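Hitari 縫合トレーニング用 編み糸 シルバーグレー

商品ページ | 使い方メモ | お手入れと保管

こんにちは、Tilnessの縫合練習用品コーナーへようこそ！今回は、わたしがこのところ一番よく棚から出しているHitariの編み糸の話です。糸なんてどれも同じでしょ、と言われることもあるんですが、いやいや、並べて結んでみると結構違うんですよ（同僚には熱く語りすぎだと笑われました）。

まず色。シルバーグレーです。黒や青の糸に慣れている方は最初「見えるかな？」と思うかもしれません。わたしもそうでした。でも赤っぽい組織の上に置くと、光を拾って細く光るので、糸の通り道が目で追いやすいんです。照明を絞った環境で練習する方には特におすすめしたい色です。

次に手ざわり。編み糸なので、つるっとしたモノフィラメントより結び目が落ち着きやすいです。一つ目の結びを置いて、二つ目に移るまでのあいだに緩んでくる、あのイライラがだいぶ減りました。そのかわり組織を通すときに少し引っかかりを感じます。ここは好みが分かれるところで、軽い通り心地が好きな方は同じ棚のKikuchiのモノフィラメントも試してみてください。

糸の長さは1本47センチ。持ち替えの練習にはちょうどよく、鏡視下や器械での結紮だと少し長めに感じるかもしれません。わたしは最初から半分近くに切って使うことが多いです。長いまま使うと、余った糸が視野の上のほうでくるんと遊んでしまって、どっちの端を持っていたのか分からなくなるんですよね……。

内容は2種類
・お試しパック　6本入り
・教室用パック　100本入り

教室用は量が多いぶん、袋を開けたらチャック袋に移しておくと楽です。湿気の多い引き出しに入れっぱなしにすると、編み目がけば立ってくることがありました。針は付いていないので、お手持ちのばね孔針と合わせてお使いください。練習専用の商品です。人や動物の治療には使えません。 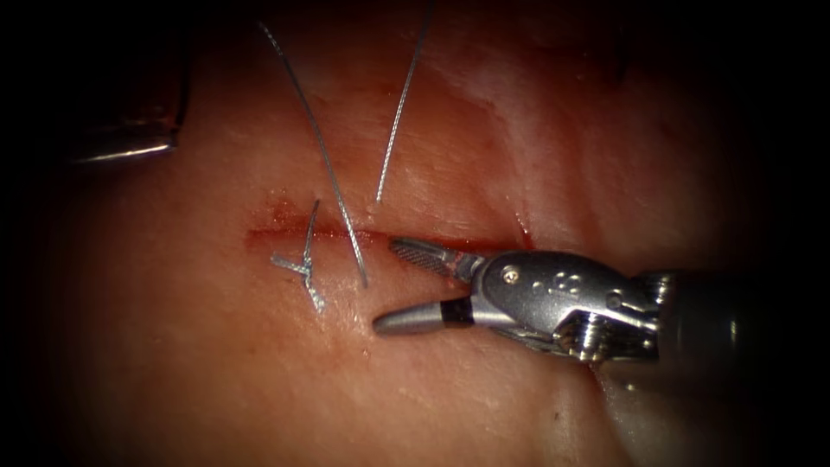

Tedevdale
Tilness 練習用品担当

細くまっすぐな切開は、糸の扱いを見直すのにいい題材です。結び終えたあとの切り端が組織の上であちこちを向いていても、グレーの糸だと明るく浮いて、どれが端なのか見分けやすいでしょう？長い糸が近くにあるときも、編みのよりが見えるので助かります。

切り端の長さは、はじめのうちは欲張って短くしないほうがいいです。わたしは何度も結び目ぎりぎりで切って、せっかくの結びをほどいてしまいました。慣れてきたら少しずつ詰めていってください。

あと、よく聞かれる「器械でつかむと傷みますか？」について。同じ場所を何度も強く挟めば、やっぱりけば立ちます。結びに使うところはなるべく避けて、端のほうを持つ癖をつけると長持ちしますよ。けば立った糸も捨てずに、片手結びの手慣らし用に回しています。

お試しパックと教室用パックの糸は同じものです。太さの違うものも入れてほしいという声をいただいているので、いまHitariに相談中です。入荷が決まったらこのページに書き足しますね。

(1月25日（日） 更新)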